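Search this guide Enter keyword Go

4. Comparing two pairs of hand-held grippers

This section explains how to test a new pair of grippers against the pair you already use. Do the whole section with the same operator. If the operator changes in the middle, start again from step 1.

In our lab we compared the Willov jaws with the Trunau jaws in this way. The words "pair A" and "pair B" are used below, so you can put in your own models.

4.1 Before you start

1. Switch off the controller and wait until the status light is grey.
2. Fit pair A. Tighten the jaw screws by hand first, then with the small key from the Shboul tool kit.
3. Check that the marker plate on top of each gripper does not move when you push it with one finger. A plate that moves a little will spoil the position data, and you will not see the fault until later.
4. Lead each cable away from the operator and over the near edge of the table. Leave enough slack for the full reach of the arm.
5. Switch on the controller and open the Nudach logger. Set the recording rate to 200 samples per second.

Note: The colour of the sleeves matters more than we expected. Please wear plain dark sleeves that close at the wrist. Wide cuffs can cover the plates.

Caution: Keep your fingers behind the guard line while the jaws are closing. The spring is strong in both pairs.

4.2 Zero the jaws

6. Close both grippers fully and press Zero. The logger must show 0 for left and right.
7. Open both grippers fully. Write down the two values on the test sheet.
8. Repeat steps 6 and 7. If the second values are different from the first by more than 4 counts, clean the jaw rail and try again.

4.3 The soft package test

A hard block is easy for almost every gripper. A bag of chips is a better test – it changes its shape, the surface is slippery, and too much force will break what is inside. Use a new bag for each pair of grippers, of the same brand and size.

9. Lay a cloth tote bag flat at the left half of the work surface. It does not need to be smooth.
10. Place the bag of chips on the cloth and a clear plastic tray to the right.
11. Press Record. Take the package with both grippers, one from each side, and lift it clear of the cloth. Hold it level while you count slowly to three.

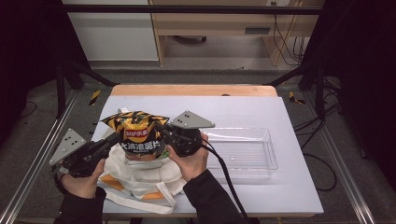
12. Move the package over the tray and lower it. Open the right gripper first, then the left.
13. Press Stop. Mark the trial as Good, Slip or Crush on the test sheet.
14. Do ten trials, then change to pair B and go back to step 1.

Note: If the package turns between the jaws, mark it as Slip even when it does not fall.

4.4 Reading the results

Open the trial list and sort it by jaw pair. Compare the closing force at the moment of lift, not the highest force of the trial. The highest force often comes at the tray, where the operator presses down without noticing.

Error 116 means that the logger lost one marker plate for too long. Delete this trial and record it again.

Questions about this section go to Sunee Suksawat. Please send the trial file together with the test sheet.

Section last checked: 23 May 2022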